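Progress report to the program office, Povbridge
Project: handheld demonstrations for tabletop cleanup
Prepared by Noémi Antal
December 24, 2020

You asked for a plain account of where the money has gone and whether the method works. The first part is easy. The second part I would answer with "not shown yet," and I would rather say so now than in the final report.

The claim in our proposal was that a person working with a handheld gripper could record tasks faster than someone driving the arm remotely, and that a policy trained on those recordings would carry over to the arm with little extra work. We have 600 recordings in hand. Setsuko Sugawara and Shinji Hayashi made nearly all of them, and they do go quickly. I have no quarrel with that half of the claim.

The carry-over is where I have doubts. On the arm, the policy trained on the full set did no better than the one trained on 300 recordings. Mitsuko Shimada reads this as a ceiling in the Lina model. I think it is more likely that the second half of the set repeats the first. Same table, same two people, same habits of the wrist. More of that should not be expected to teach anything new.

Elvira Sánchez went back through the arm trials and marked 21 as successes that I would not count. In those the jaws closed on nothing, and the object ended up near the goal because it had been pushed there. We have changed the scoring rule and will rescore everything. Please treat the success rate in our last report as withdrawn until then.

Small, scattered material is still the weak point. Wide jaws are fine for a block or a cup. With loose specks on a white top, the operator has to decide where to start, and our operators don't agree with each other or with themselves from one day to the next.

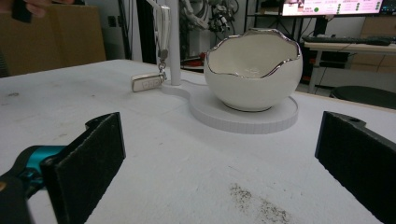

We also left too much to chance in what else is on the table. A stand or a shiny rim at the far side may matter to the policy or may not, and we have no test that would tell us. Vorninex has offered its Cocco simulator for this. I am not convinced that simulated clutter answers the question, but a short trial costs us little.

For January we plan the following:

Rescore all arm trials under the new rule, with two people scoring separately.
Bring in 3 new operators who have not seen the earlier recordings.
Repeat the comparison of the half set and the full set, with the table contents changed between runs.

We are not asking for more funds. We do ask to move the money set aside for a second arm into operator time. If the new operators make no difference, Mitsuko's reading gets stronger and we will need to talk about the model — and about whether the second arm should be bought at all.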